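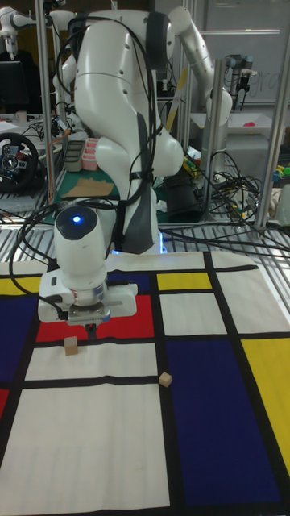
One reader in Clollthorpe wrote in to ask when a machine will finally do her washing-up, and said she'd been promised one since she was a girl. So had I! It's the question I get more than any other, and it seemed time to put my answers on one page.

# Can a robot do my chores yet?

*Last updated 12 May 2018*

**So, can it?**

Some of them, a bit. Hoovering a flat floor, yes. Mowing a tidy lawn, yes. Emptying the dishwasher, folding a fitted sheet, finding the other sock — no, and I wouldn't clear a space in the kitchen just yet.

**Why do they practise on wooden blocks?**

A cube is the same shape whichever way up it lands, it doesn't squash and it costs pennies. If an arm can't pick up one of those and put it on top of another, it has no business near your wine glasses. I know it looks like toddler stuff (my brother-in-law says so every time), but a toddler is very good at it, and that's rather the trouble.

**Factories have had robots for ages. What's different at home?**

In a factory the part turns up in the same spot, facing the same way, all day long. I spent 4 years at Kofler on the packing side and our arm was brilliant until a carton arrived slightly skewed, when it would happily punch a hole in it. My kitchen is nothing but skewed cartons.

**Is there anything a small workshop can use now?**

Yes, if the job is dull and doesn't change. Loading a machine, stacking trays, moving boxes of one size. Pikach put in an arm last December to shift 3,000 lids a shift and they're pleased with it, though somebody still has to tip the lids out straight.

**What about laundry?**

Cloth is awful! It never lies the same way twice. The Prodex demo I went to took 27 minutes over one towel, and I could have done the whole airing cupboard while I stood there watching.

**Would one be safe round the children?**

A lot of the newer arms are built to stop when they bump into something, and that's lovely, but it depends what they're holding. Stopping gently with a sponge is one thing. I'd want to know about the bread knife.

**Should I wait before buying a new dishwasher?**

No, buy the dishwasher. Mine has a 30-minute quick wash and I've never regretted it.

**Can I send you a question?**

Please do — the form is on the contact page, and I read everything, even the long ones about lawnmowers.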